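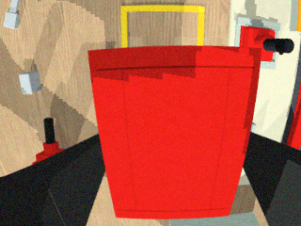
Humaira Ghauri cut the wedding song in January, when the rest of the picture was already locked. The producers wanted the running time down and the song was four minutes long. She took it out, watched the two scenes close up around the gap, and put it back in. Then she took it out again and went to get tea.

Asif Niazi was in the corridor outside the edit room with his coat on. He had directed the film, and for the last two weeks he had been told to stay home.

"You cut it," he said.

"I'm trying it."

"Play it for me without."

She let him in. They watched the ferry scene, where the brothers stop speaking, and then the morning after, where the older one packs. It was clean. Asif did not say anything until the packing was over.

"Where's the mother?" he asked.

"She's in the song."

"That's the only place she dances."

"I know where she dances, Asif. I've looked at it for 14 months."

The film was called Kirar. It had been shot on a lake and in a town next to the lake, and then half the town had decided they did not like it. They had not seen it. A man who had been refused a job as a driver told someone that the mother in the film was based on Shamim Baloch, who had run the only cinema there and was well thought of. After that there were letters, and the district office asked for a copy, and the distributor, Oltach, moved the release twice. Oltach's lawyer now thought the song was the problem. The mother danced with a man who wasn't her husband.

"He's her cousin," Asif said, as he had said to the lawyer.

"It doesn't say so anywhere."

"Everyone at the wedding knows it."

"The audience isn't at the wedding."

He sat down on the couch and kept his coat on. Humaira opened the other version and ran the song with the sound low. Kwaku Asamoah had written it in a hotel room during the rains and had sung the guide track himself, badly, and they had ended up keeping one verse of his voice. He had called twice that afternoon. She had not picked up.

"Has she been asked?" Humaira said.

"Who?"

"Shamim Baloch. Has anybody from the production gone and asked her?"

Asif said the lawyer had told them not to contact her.

"Is she suing?"

"No."

"Has she written a letter?"

"No. Other people wrote the letters."

Humaira found the number in an old location sheet, under the heading for the cinema, which they had rented for 3 nights. It was a landline. She put it on speaker and it rang for a long time.

The woman who answered sounded as if she had been carrying something. Asif introduced himself. She said she knew who he was, he had left a cable drum in her lobby and it was still there.

He apologized for the drum. He explained about the song, and the dance, and what people were saying. He took too long over it.

"I don't dance," Shamim Baloch said. "I never have. My knees."

"No, of course."

"Is it a good song?"

Asif looked at Humaira. She turned the sound up and held the phone near the speaker. They let it run from the drums to the end of Kwaku's verse.

"That one can't sing," Shamim Baloch said.

"No," said Humaira. "He's the composer."

"Leave him in. When is it coming? I have the hall free until the spring and I can't get anything from Oltach but cartoons."

Asif said he didn't know. She told him to find out and to send somebody for the drum, and hung up.

Humaira put the song back. She trimmed eleven frames off the head of it, where a guest looked into the lens, and wrote the new length on the sheet. Asif took his coat off and asked her to play it from the ferry.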